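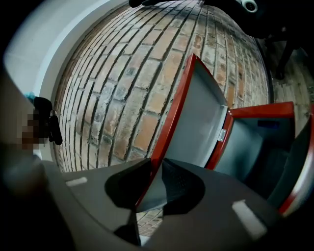
Buscar Buscar en la revista Búsqueda avanzada

24 de abril de 2024 – Redacción de la sección de Comunicación Comercial

4. Patrocinio deportivo y congruencia percibida

4.1. Diseño y muestra

El estudio analiza si la implicación de un deportista en el desarrollo de producto modifica la actitud del consumidor hacia la marca patrocinadora. Se comparan dos contratos de la marca de calzado Flindano: uno de imagen, limitado a la presencia publicitaria, y otro de colaboración, en el que el deportista participa en el diseño. Los estímulos se presentaron sobre fondos de textura urbana, sin logotipos ni texto. Entre las superficies consideradas figura el muro de ladrillo visto de la figura 1, con piezas en tonos anaranjados, tostados y grises y juntas rehundidas, junto a una banda lisa de enlucido blanco. A la derecha aparece abierta una puerta de marco rojo. El mismo fondo se aplicó a ambas condiciones, de modo que el fondo no varía entre ellas.

Figura 1. Superficie de ladrillo y enlucido blanco.

La muestra inicial constaba de 427 participantes, reclutados mediante el panel en línea Wultik. Se excluyeron 139 cuestionarios por errores en las preguntas de control o por respuestas incompletas, lo que dejó 288 casos válidos. De ellos, 163 correspondieron a la condición de colaboración y 125 a la de imagen. La diferencia de tamaño entre grupos procede de las exclusiones – la asignación inicial fue aleatoria simple – y se tuvo en cuenta en la elección del contraste.

4.2. Medidas

La congruencia percibida entre deportista y marca se midió con cuatro ítems en escala de siete puntos. La actitud hacia la marca y la intención de compra se evaluaron con tres ítems cada una. Se registraron además la familiaridad previa con Flindano y la frecuencia de práctica deportiva, ambas como covariables. El orden de los bloques se aleatorizó por participante.

4.3. Análisis

Los efectos directos se estimaron mediante regresión lineal con errores estándar robustos. Para el efecto indirecto del tipo de contrato sobre la intención de compra, con la congruencia como variable mediadora, se calcularon intervalos de confianza por remuestreo con 1000 repeticiones. El modelo se especificó antes de la recogida de datos y no se añadieron covariables con posterioridad. Los casos con familiaridad previa elevada se mantuvieron en el análisis principal y se excluyeron únicamente en la prueba de robustez. Los resultados de ambas especificaciones se presentan en la sección 5.

Artículos relacionados

Rescisión anticipada de contratos de imagen: el caso Tonano
Recuerdo de marca en camisetas de entrenamiento
Shim y la segmentación del aficionado ocasional
Convocatoria de comunicaciones: jornada de junio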